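4.2 Laying the Amden table cover

Unroll the cover and leave it flat for 20 minutes before fitting. Keep the room at roughly 22 °C.

1. Centre the cover on the table.
2. Smooth outward from the middle by hand.
3. Fit the clips, two per side - short sides first.

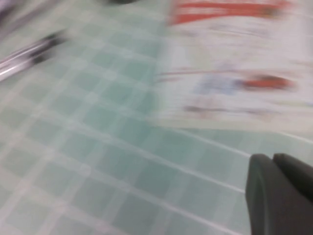
Fig. 3. Green grid surface with printed leaflet.

Caution: Do not iron the cover or trim it while clipped.

Note: Wipe with a damp cloth only. Colour may fade in direct sun - see section 4.3 for storage.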